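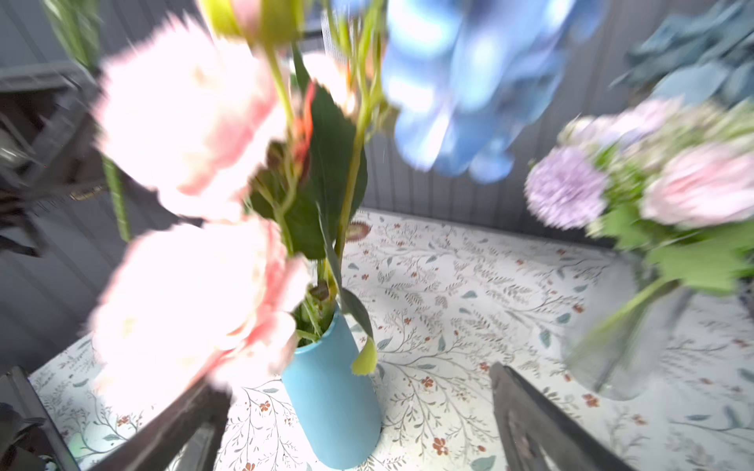
Bench notebook, dye room, Udside
February 2025 (Friday)

Picked up the madder series again after leaving it since September. Vasco Pinheiro had the last of the root ground and jarred, so no grinding today. Used the wool from Semeniuk, two skeins, scoured on Wednesday and kept damp in a bag. They smelled slightly of the soap and I gave them another rinse before starting.

Mordant: alum at the usual strength with a little cream of tartar. Brought up over an hour, held an hour, left to cool in the pot with the lid on. Lot 153. The older alum is finished, so this is the new sack and may not match what we did last fall. Samina thinks it makes no difference. I would like to see it on a swatch first.

Dye bath: madder soaked overnight in tap water, chalk added in the morning. Heated slowly. The small burner still runs hot even at its lowest mark, and I had to lift the pot off twice to keep it from climbing. Past 70 C the brown comes in and we lose the coral. Skein A came out at forty minutes. Skein B stayed in until after lunch.

A is a soft orange-pink, close to the Grakside card but a bit yellow. B is a proper brick red and more even than I expected, apart from one pale band where the tie was too tight. Retied the rest of the Semeniuk wool with looser figure eights before putting it away.

Oleksandra Demchenko asked whether the exhaust bath is worth keeping. Put a scrap of the Jokov linen in to find out. It took almost nothing after an hour, a sort of weak tea color, but the linen only had the alum on it and no tannin. Not a fair test. Will repeat with oak gall first. Bath is in the lidded bucket under the sink, labeled. Please don't tip it out.

Washing: A ran clear on the third rinse. B was still giving color on the fifth and I stopped there. Leave it a week before washing again.

Light test: cut lengths from both and wound them on card, half covered with foil. South window, left side. Entered in the book as sheet 3134. Halvard Moen's indigo strips are on the same sill and should stay where they are until he has read them.

To do:
Ask Valentyna Horobets for the pH strips back.
New gasket for the big pot.
Order chalk, the tub is nearly empty.
Weigh A and B when dry and write it here.

Later: A is dry and paler than it looked wet. B not dry yet, left on the rack over the weekend.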